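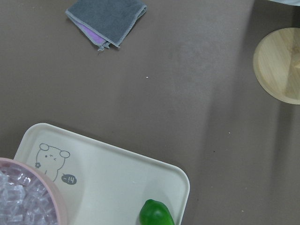
Figure 1. Wrist camera view of the work surface, with folded cloth, cream tray and pink bowl.

Odex Tabletop Set: data card and fault notice

Issued by the Flostholm laboratory, Clanholm site
Responsible person: Bláthnaid Ní Chonaill
Last revised: March 18, 2021

Summary

The Odex Tabletop Set holds 2115 recorded episodes of a single arm handling household items on a covered table. Of these, 166 are affected by a fault in the wrist camera link and have been moved to a separate folder named "withheld". Users who downloaded the set before this revision should replace their copy.

Description of the fault

The Wouters interface unit between the wrist camera and the recording computer could stop passing new images while continuing to send the last one received. Each repeated image was given a fresh time stamp. The recording software therefore raised no alarm, and the arm went on moving under the operator's command.

The fault was found in episode 1424, when the gripper was lowered on to the table with the operator's screen showing an earlier view. The force limit stopped the arm. No person was hurt. The longest hold measured was 2946 milliseconds.
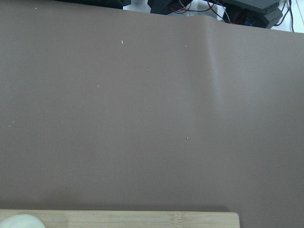 Figure 2. Wrist camera view towards the far edge of the brown covering, with equipment and wiring beyond.

Effect on the data

In an affected episode the joint positions and gripper commands are correct, but the wrist images do not match them for the length of the hold. A model trained on such episodes may learn to move without regard to what the camera shows. The fixed overhead camera uses a different link and was not affected.

Raised folds in the covering, small pale specks on it and items partly outside the view occur in the set. They are not signs of the fault and should not be used to filter episodes.

Corrective action

The interface unit was replaced and its cable rerouted. The recorder now compares each wrist image with the one before it and halts the arm if three in a row are identical. Work at the Clanholm site resumed after this check had been tested with the cable deliberately unplugged.

Contents of the release

episodes/ - joint positions, commands and images from both cameras
withheld/ - affected episodes, in the same layout
holds.csv - start and end of each known hold
CHANGES.txt - record of revisions

Known limits

Holds shorter than three images may remain in the main folder. Episodes recorded before August carry no force readings and could not be checked against contact with the table.

Reporting

Suspected faults should be sent to the responsible person, quoting the episode number and the time of the first doubtful image. Withheld episodes may be used to study camera faults but must not be merged into training data.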